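Garivley Robotics Practicum
Handout 5: Picking Up Cloth

You have spent the first part of the term picking up blocks. Blocks are polite. They have corners, they stay where you left them, and their width is the same on the second try. Cloth has none of these manners, and it makes up half your grade.

The task for March: your team's arm picks a piece of cloth off the work surface, lifts it clear, and lays it down inside the taped square. Folding is extra credit. Two teams have asked whether crumpling counts as folding. See the grading sheet, where the word "flat" is underlined.

Picking a grasp point

Read the Ostlow notes before lab, at least the section on pinch grasps. The short version is that you want a ridge. Flat cloth gives the fingers nothing to close on, so they slide over the top and the gripper reports a successful grasp of air. A fold that stands up a little is a much better target. If there isn't one, make one: touch down with the fingers apart, press lightly, and close slowly.

Approach from above with the fingers lined up across the fold, so they close on both sides of it. Teams that line up along the fold will learn a lot about patience.

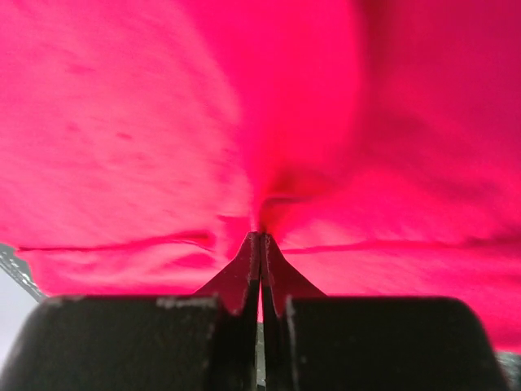
Fig. 1. Wrist view, fingers nearly closed. The folds spread up and outward from the fingertips.

Use the wrist view to check your guess before you lift. Look for creases that run toward the tips. Long creases that pass by without caring about the gripper are a bad sign. Remember too that the cloth can fill most of the image, which leaves your edge detector with very little edge to detect. Seams will fool it. So will shadows, and the shiny side of nearly anything.

The Pruken set

The practice set has 3,744 wrist images, of which 2,319 are labeled. The rest are unlabeled because the people labeling them graduated. Do not train on your own test images. We do check, and the scores give you away anyhow.

To hand in

Your grasp code, with comments a stranger could follow.
A log of every attempt, failed ones included. A log with no failures will be read very closely.
One page on the Mitsotakis-Vlachou score: what it measures, and where it was too kind to your arm.

Gripper speed stays at 2 or lower until your code has been signed off. Fingertips go back in the drawer, in pairs.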